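Search this site
Enter keywords
Go

Print this page | E-mail this page

Sourdough diary: the cold kitchen problem

Sunday, 22:10 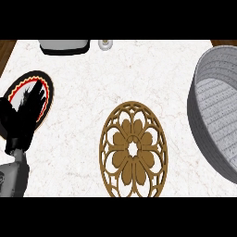

Second loaf of the week out of the oven at nine. Same flour as before (Vestberg strong white, with a fifth of Fustero wholemeal), same tin, same water. The only change was the length of the bulk rise, which went from nine hours to twelve.

The kitchen was at 16 degrees when I mixed the dough and I doubt it moved much. In December the heating goes off at ten and the back wall loses whatever it has gained by midnight. My notes from the summer are no use under these conditions. They call for five hours on the worktop, and five hours now gives a dough that has barely stirred.

Starter was fed at breakfast and again at three. It doubled in just under four hours in the airing cupboard. On the worktop the same feed took most of the day, so I have stopped feeding it there.

Salt went in after half an hour, 2 per cent of the flour weight. Four folds in the first two hours, then left alone. By morning the surface had domed slightly and there were bubbles along the side of the tub. I marked the starting level with tape and it had risen by a little over half. Previous attempt: a third at best, and a tight, gummy crumb under the top crust.

Shaping was easier than expected. The dough was slack but held together, and I used less flour on the board. Final proof was two and a half hours in the tin, then into the fridge while I was out, which was not planned. The top had dried a little by evening. I brushed it with water before slashing.

Oven as before: full heat for twenty minutes with a tray of water on the bottom shelf, then down a notch for the rest. The Tokau probe read 96 in the middle when I took it out. Crust is darker on the left, so the loaf needs turning at the halfway point. I have written this down three times now and have yet to do it.

Cut at ten, too early. Crumb is still damp near the base but open and even elsewhere. More sour than the last one – I would put that down to the fridge more than the longer rise, although with two things changed I can't say for certain. Should have kept to one.

To do next:
Repeat with the twelve-hour rise and no fridge.
Weigh the water again, as the jug reads high.
Finish the Fustero bag before opening the Arellano rye.
Turn the tin.

Half the loaf sliced and in the freezer. Tub soaking overnight.

E-mail this page | Print this page

Contact | Copyright | Back to top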